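How Does a Stick-On Hook Hold Up a Bag?

Look around your home and you may find a small hook stuck flat on a wall. There is no nail and no screw. It stays up because of a thin layer of sticky stuff on its back called adhesive.

What adhesive does

A painted wall feels smooth, but up close it has tiny bumps and dips. The adhesive on the back of a hook is soft enough to press into those dips. When you push the hook against the wall, more of the adhesive touches the paint. The more it touches, the better it grips.

Dust gets in the way. If the wall is dusty, the adhesive sticks to the dust, and the dust is not stuck to anything. That is why a grown-up will often wipe the wall first and let it dry before putting up a hook. Many hooks also need to be left alone for a while before anything is hung on them. The package tells you how long.

Two kinds of pull

A bag on a hook pulls down toward the floor. This pull is called weight. Because the hook sticks out a little, the bag also tries to tip the top of the hook away from the wall. Adhesive is good at holding against a downward slide. It is not as good at holding against peeling.

You can feel the difference with a piece of tape on a table. Try to slide the tape sideways with your finger. Then lift one corner and peel. The peeling is much easier.

A bag that hangs close to the wall does not tip the hook very much. A bag stuffed so full that it pushes out from the wall tips it more.

Why tie a knot?

A plastic bag is made from a very thin sheet. The sheet is light and it bends easily, so you can twist the top and tie it. A knot works because of friction, the rubbing force that slows things down when they slide. When the bag pulls down, the loops of the knot squeeze together, and the friction gets stronger.

Below the knot, the bag spreads out. The top is gathered into a narrow neck and the rest is free to hang wide.

Try it yourself

Kyung-tae Shin's class in Irnstead tested a hook with a bag and some wooden blocks. Each block weighed 59 grams. They put in 6 blocks, one at a time, and the hook stayed up. Ask a grown-up before you try this, and check the package to see how much your hook can hold. Keep your feet out from under the bag. Keep plastic bags away from babies and pets, and never put one over your head or face. 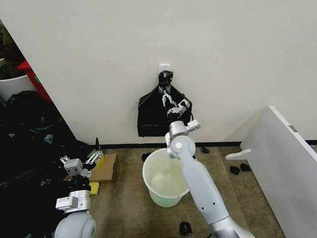
When you are done, lift the bag off before you touch the hook. Some hooks have a tab you pull slowly, straight down along the wall. The strip stretches, gets thinner, and lets go of the paint a little at a time. Pulling it out toward you can take some of the paint with it.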